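Cleaning and refitting small metal gears

Meenakshi Mittal
Last revised in April

This page covers the small spur gears used in the Plorno feed unit and in the older Bajpai winders. The method also suits most metal gears of similar size. It does not apply to plastic gears, which swell in the solvent.

What you need

A shallow dish with a lid
Degreaser, 200 ml
A soft brush (an old toothbrush will do)
Lint-free cloth
A wooden cocktail stick
Light machine oil
A magnifier or a good desk lamp

Before you start

Disconnect the power and take off the side cover. Mark the outward face of the gear with a dot of pencil or marker before pulling it from the shaft. The teeth wear to match their neighbour, and a gear put back the wrong way round will run noisily even when nothing is damaged.

Pull the gear straight off. If it sticks, turn the shaft a little by hand and try again. Do not lever against the teeth with a screwdriver. Put the retaining clip in a closed container straight away.

Cleaning

1. Wipe off loose grease with the cloth.
2. Pour the degreaser into the dish and lay the gear flat in it. Put the lid on and leave it for 10 minutes.
3. Brush across the teeth, following the line of each gap. Brushing round the rim pushes dirt into the roots.
4. Clear anything left in the roots with the cocktail stick. Metal picks leave scratches.
5. Clean the bore with a twist of cloth. Old grease here is the usual cause of a gear that will not seat fully.
6. Rinse in a little fresh degreaser and leave to dry on a clean cloth for another 10 minutes.

Inspection

Hold the gear by its faces, keeping the teeth clear, and turn it slowly under the lamp.
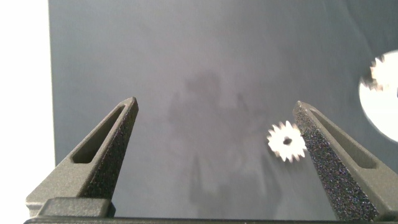
Look for chipped tips, a bright band on one side of the teeth and any burr at the edge of the bore. A light burr can be taken off with fine abrasive paper. A chipped tooth means a new gear. Replace the mating gear at the same time if its teeth show a matching mark.

Check the shaft as well. A worn flat on the shaft will let a sound gear rock, and the wear is easily blamed on the gear.

Refitting

Slide the gear on with the marked face outwards. It should go home under finger pressure. Fit the clip and confirm that it sits in its groove all the way round.

Apply 2 drops of oil to the teeth and turn the train by hand through several full turns. There should be no tight spot. If there is one, take the gear off again and recheck the roots for grit. Wipe away any surplus oil before replacing the cover.

Used degreaser should go in a sealed bottle for disposal, not down the sink.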